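The Pinano Sample

Stepan Dmytriv had cut children's coats for Varetetti for 14 years when they moved him to the showroom. The cutting room had gone down to one shift and he was the oldest on it. In the showroom he was to steam the samples, hang them in size order and answer buyers who asked about the cloth.

He did not mind the work. The light was better, and there was a chair.

The winter line that year was called Pinano. It had nine pieces, most of them in a soft gray wool with a round collar. The coat was the best of them. He had made the first pattern for it himself, back in February, on the long table by the window. Somebody upstairs had since taken an inch off the sleeve.
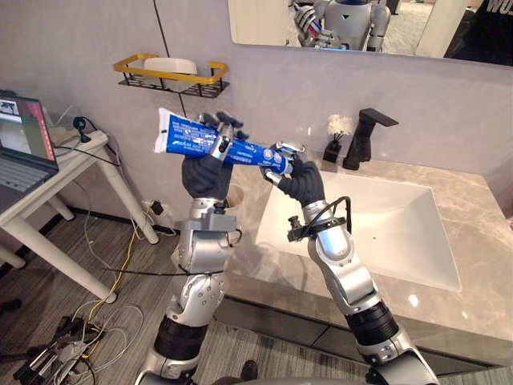

He noticed the inch as soon as he put the coat on the hanger. He took it down and measured it twice, and then he went up to see Harasym.

Harasym had the order sheets spread over her desk. Cloltimetti wanted 800 coats for its stores, and if those sold it would take 3,000 more.

"The sleeve is short," Stepan said.

"It's a cleaner line. The buyer liked it."

"A child grows in a winter. The mother will get one season out of it."

"Then she'll buy another one," Harasym said. She did not say it unkindly. She had two phones on the desk and one of them was ringing.

He went back down and steamed the dresses.

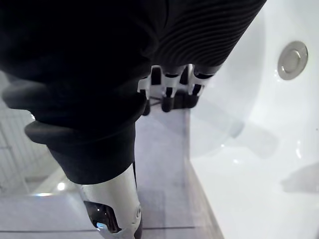 Detail of a hand, fingers lowered.

The Cloltimetti buyer came on 15th December, a Saturday, with her son. He was a boy of six or so with a cold, and he sat down on the floor under the rail. She went through the line quickly, turning each hem over with her thumb. When she came to the coat she called him up to try it.

He put his arms in. Standing still, he looked fine. Then he reached for the top button on the collar and both cuffs slid well up his wrists.

The buyer looked at the cuffs for a while.

"Is there any more in this?" she asked.

"Not in that one," Stepan said. "I could cut you another." 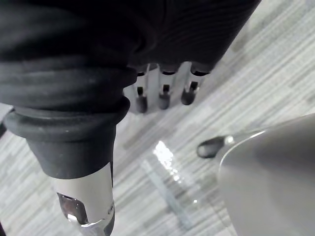 It took him until after six. The cutting room was closed, so he turned the lights on himself and found the end of a bolt on the bottom shelf. He used the February pattern, which was still on its hook with his pencil marks on it. There was enough cloth to let him put a deep turn inside the cuff — over two inches — that a mother could let down later with a needle.

He pressed the seams and carried the coat upstairs. Harasym was still at her desk, with her shoes off. She held the coat up by the shoulders and folded one cuff back to see how it was done.

"What does this add?" she asked.

He told her. She wrote the number on the order sheet and reached for the phone.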